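Gripper fault halts sorting work at Trevholm

A hand-held gripper jammed shut at the Trevholm workshop on February 26, 2019, pinching an operator's finger. Work on small cartons and soft toys stopped for 17 minutes.

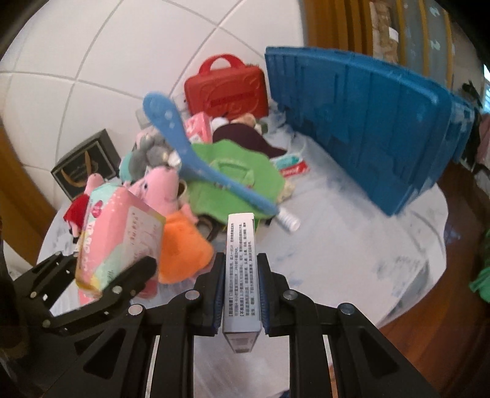
Ilze Lapiņa, the shift lead, said a worn return spring was to blame. The operator was not badly hurt.

Kairys, which makes the tool, will replace springs on 13 units. 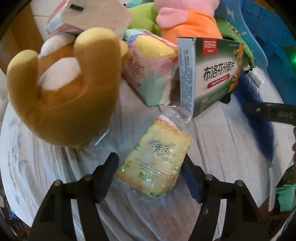

What happens next

Sorting resumes once the tools pass a check.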